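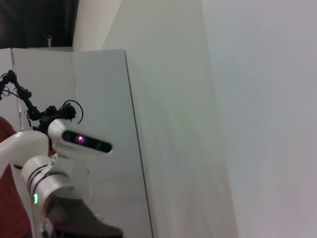
4. Setting up the Medve dehumidifier

4.1 Before you start

Leave the dehumidifier standing upright for at least two hours after transport. If it was lying on its side in the van, leave it until the next morning. The oil in the compressor needs this time to run back, and the warranty of Foltetti does not cover a compressor which was started too early.

Check that you have the following parts:

Main unit with water tank (tank already inside)
Drain hose, grey, with one screw collar
Filter frame and two filter mats
Four castors, in a paper bag inside the tank
This manual

If a part is missing, please write to the Caltlow service desk and give the order code of the part. The code for the filter mat is 492, for the drain hose 499.

4.2 Choosing the place

1. Put the unit on a flat and hard floor. On thick carpet the castors sink in and the tank can stick.

2. Keep 30 cm free on the left and right side, and 50 cm above. The dry air comes out at the top.

3. Close the windows and the outside doors. Doors between two rooms can stay open if you want to dry both of them, but it will take longer.

4. Do not place the unit directly beside a radiator. The humidity sensor sits behind the small grille on the right side and warm air gives it a wrong reading.

Note: In a cellar with a floor drain, it is best to stand the unit near the drain and use the hose (see 4.5).

4.3 Fitting the castors

1. Take the tank out and remove the paper bag.

2. Tilt the unit backwards against a wall, not more than 45 degrees. Ask a second person to hold it.

3. Push each castor into its hole until you hear a click. The two castors with a brake belong at the front.

4. Put the unit upright again, wait 10 minutes, and press both brakes down.

CAUTION: Never tilt the unit with water in the tank. The water can reach the electrical parts at the bottom.

4.4 First start

1. Push the tank in completely. When it is not in its position, the TANK lamp is red and the compressor stays off.

2. Put the plug into a wall socket with earth. Do not use an extension lead on a reel.

3. Press the power button for one second. The display shows the software version and then the humidity of the room.

4. Press MODE until the word AUTO comes on.

5. Set the wished humidity with the plus and minus buttons. For living rooms we advise 50 to 55 per cent. For a cellar with cardboard boxes or books, 50 per cent. For wooden instruments please ask your instrument maker -- the right value depends on the wood.

6. Wait. The fan starts immediately, the compressor after three minutes. This delay comes again after each restart and is not a fault.

On the first day the display can jump up and down by several per cent. Walls and furniture give their moisture back slowly, so a damp room may need 7 days or more before the value stays quiet.

4.5 Continuous draining with the hose

1. Switch off and pull the plug.

2. Open the round cover at the back with a coin.

3. Screw the collar of the hose on the outlet. Use your hand only, no pliers.

4. Lay the hose to the drain so that it goes downwards all the way. It must have no loop and no kink, and its end must not hang in water.

5. Leave the tank inside the unit. It is still needed for the safety switch.

6. Switch on, and look at the connection again after one hour.

CAUTION: The water from the drain is not drinking water. You may use it for mopping, but not for people, animals or a steam iron.

Note: In rooms where the temperature can go below zero, do not use the hose in winter. Empty the tank by hand, or stop the unit until spring.

4.6 If something does not work

Display is dark: try the socket with a lamp. Then check the fuse in the plug.

Fan runs but there is no water in the tank: the room is perhaps already dry enough. Set the humidity 10 per cent lower and wait half an hour.

Ice on the coil behind the filter: the room is under 5 degrees, or the filter is full of dust. Wash the mat in lukewarm water, let it dry fully and put it back.

Display shows 254: the sensor has lost its contact. Pull the plug, wait five minutes and plug in again. If 254 comes back, do not open the housing. Bring the unit to the repair counter in Sitstead, which is closed on Friday afternoon, or order a collection through your dealer.

For cleaning and storage see section 5.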